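Rapport d'avancement du projet Drova
Plan de travail commun et aménagement de la grande salle
À l'attention de Nermina Begović, Jombridge

Chère Nermina,

Vous nous aviez demandé un point d'étape pour juillet, « pas trop long » disiez-vous, et je vais faire de mon mieux, mais vous me connaissez maintenant un peu et vous savez que j'ai du mal à parler de cette salle en quelques lignes. Il s'est passé beaucoup de choses depuis notre dernier courrier. La plupart sont bonnes, une ou deux nous ont fait perdre du temps, et je préfère vous raconter les unes comme les autres.

Commençons par la table, qui était le cœur de notre demande. Le plateau est en place dans la grande salle depuis la fin du printemps. Nous avions longuement hésité entre un dessus en bois et un revêtement plus neutre, gris clair, que l'atelier Rattanakul nous proposait à un prix un peu inférieur. Si-eun penchait pour le gris, moi pour le bois, et c'est Szymon qui a tranché en apportant deux échantillons qu'il a laissés traîner près de la fenêtre une bonne semaine. Tout le monde posait sa tasse sur le bois. Le choix s'est fait comme ça, sans vote.

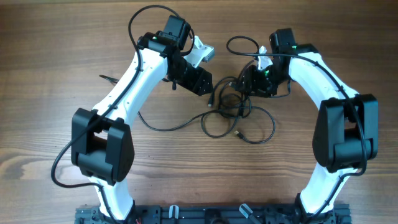
Leilani Escobedo

La teinte est un brun chaud, avec un veinage qui file en lignes horizontales, et je dois dire que la salle y a gagné énormément ! L'ancien dessus avait pris avec les années une couleur indéfinissable et on évitait de s'y accouder. À présent les gens restent. Latrice, qui ouvre le matin, me dit qu'elle doit parfois rappeler l'heure à ceux qui s'étaient installés pour cinq minutes.

La livraison, par contre, n'a pas été simple. Rattanakul nous avait annoncé une arrivée avant neuf heures, le camion s'est présenté en début d'après-midi, et le plateau ne passait pas par la porte du couloir dans le sens prévu. Il a fallu démonter le battant, puis faire pivoter l'ensemble sur la tranche, avec des couvertures aux angles (merci à la voisine du dessus, qui a prêté les siennes et les a récupérées un peu poussiéreuses). Szymon avait pourtant mesuré la porte, et plutôt deux fois qu'une, mais personne n'avait pensé à la poignée. Nous l'avons remontée le lendemain et elle ferme mieux qu'avant.

Côté finition, l'atelier nous a conseillé l'entretien Vatix, à passer au chiffon en couche mince. Nous avons commencé par un essai sous le plateau, là où cela ne se voit pas, puis attendu d'être sûrs du résultat. J'avoue que cette prudence a agacé une partie de l'équipe, qui aurait voulu se servir de la table tout de suite, mais je ne la regrette pas. Si-eun a rédigé une petite fiche d'entretien, affichée à l'intérieur du placard : chiffon à peine humide, pas d'éponge abrasive, on essuie dans le sens du veinage, on signale les taches au lieu de les frotter. La dernière consigne vient de moi, qui ai frotté une tache de thé sur l'ancienne table avec les conséquences que l'on sait.

Pour les comptes, je vous joins le tableau à part et me contente ici de l'essentiel. La somme que vous nous avez accordée, 2564 euros, a couvert le plateau, la livraison et les produits d'entretien. Il reste de quoi payer la reprise des piètements, dont je parle plus bas, et nous n'avons pas touché à la ligne prévue pour l'éclairage. La seule dépense que nous n'avions pas inscrite dans la demande est la quincaillerie de la porte, que nous avons prise sur nos fonds propres, puisque l'erreur était la nôtre.

Il y a ensuite la question de l'usage, sur laquelle vous aviez insisté lors de votre visite. Vous aviez peur, je crois, que la table devienne un dépôt où chacun abandonne ses affaires. Nous en avions peur aussi ! Nous avons adopté une règle simple, qui est que ce qui ne sert pas en fin de journée repart dans les rayonnages du fond, dans un bac au nom de la personne. Cela marche assez bien. Il y a eu un relâchement pendant la période des examens, quand la salle était pleine jusqu'à 20 heures et que les classeurs s'empilaient partout, puis les choses sont rentrées dans l'ordre.
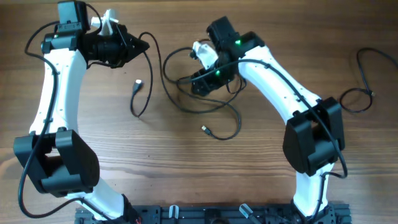

Leilani Escobedo

J'ai remarqué que la couleur du bois change beaucoup avec le jour, et qu'elle tire par moments vers un brun assez clair où l'on suit très bien les lignes du veinage. Cela compte pour l'éclairage, qui est notre prochain chantier. Les lampes actuelles donnent une lumière plutôt froide, un peu triste en fin d'après-midi, et Latrice voudrait essayer des ampoules plus chaudes avant que nous ne commandions quoi que ce soit. Elle en a emprunté à son frère. Nous comptons les garder en place quelques semaines, le temps de recueillir les avis, y compris celui de Si-eun, qui lit beaucoup et qui a besoin d'une lumière franche.

Sur les piètements, nous avons du retard et je ne vais pas vous le cacher. Ils viennent de l'ancienne table, comme prévu dans le dossier, et l'un d'eux demande à être calé. Une cale provisoire fait l'affaire pour le moment, mais Szymon souhaite une vraie reprise, avec des patins réglables, car le sol n'est pas d'aplomb de ce côté de la salle. L'atelier Rattanakul a promis un devis, nous l'avons relancé, et si rien n'arrive nous demanderons ailleurs. Ce point devait être réglé pour ce rapport. Il le sera pour le suivant.

Voici où nous en sommes du programme annexé à la convention :

Plateau : posé.
Fiche d'entretien : rédigée et affichée.
Rangement du fond : en service, étiquettes à refaire (l'encre pâlit).
Piètements : devis en attente.
Éclairage : essais d'ampoules à venir.
Chaises : 3 à recoller, Szymon s'en charge à la rentrée.

Une demande, pour finir, ou plutôt une question. S'il reste un peu d'argent une fois les piètements repris, accepteriez-vous que nous l'employions à protéger les chants du plateau ? C'est là que les gens s'appuient, que les sacs cognent, que les fermetures éclair frottent, et j'aimerais mieux y penser maintenant que dans deux ans. Le montant serait modeste et je vous enverrais bien sûr le détail avant tout engagement.

Si vous passez dans le quartier cet été, venez vous asseoir avec nous. La salle reste ouverte tout le mois d'août - le matin surtout - et Latrice fait un café bien meilleur que celui que je vous avais servi la dernière fois. J'attends votre réponse sur les chants et je vous transmets le devis dès que je l'ai en main.

Avec toute notre amitié et nos remerciements,

Leilani Escobedo
pour l'équipe de Drova

Pièce jointe : tableau des dépenses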